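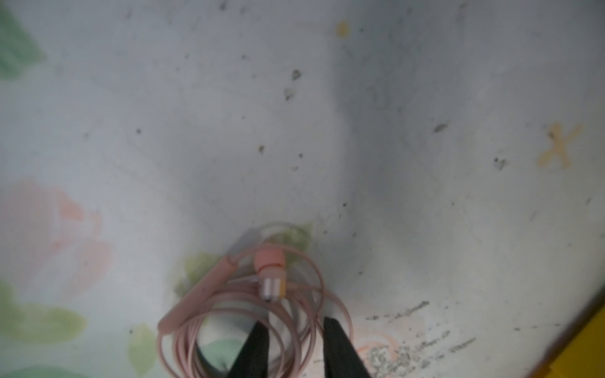

How to test if a robot arm can tidy up your small stuff

Can machines do household chores yet? Some of them, slowly. Big soft things and boxes, fine. Cables are where it falls over. Quick way to find out for yourself, takes 30 minutes if the arm is already set up.

What you need
A two-finger gripper, any make. We use the Jemal one at Limcombe. A pair of wired earphones you don't mind losing. An old cloth with a bit of pattern on it. A shallow tray.

Step 1. Coil the earphones. Loose loops, not a tight knot. Leave one earbud poking up if you can, gives the fingers something obvious to go wrong on.

Step 2. Cloth down, coil on top. Don't smooth it or clean it. Real tables have crumbs and shadows and a clean white bench tells you nothing.

Step 3. Bring the gripper down with the fingers either side of the coil. Stop before they touch the cloth — a few mm is plenty. Too low and you drag the fabric along with the wire.

Step 4. Close slowly. If your software has a force limit set it to the lowest, thin wire dosen't like being pinched.

Step 5. Lift, wait, move to tray, open. Watch for a loop hanging off one finger. Counts as a fail.

Step 6. Do it again with the coil turned. And again. One good go means nothing.

Scoring
2 points if the whole coil lands in the tray, one if part of it hangs over the side, none for anything else. Write it down as you go, you wont remember.

If it keeps missing
Try gripping the inline remote or the thick bit near the bud. Fatter, easier to hold. Loops will trail though, so lift higher before moving sideways.

Next page: socks — much easier.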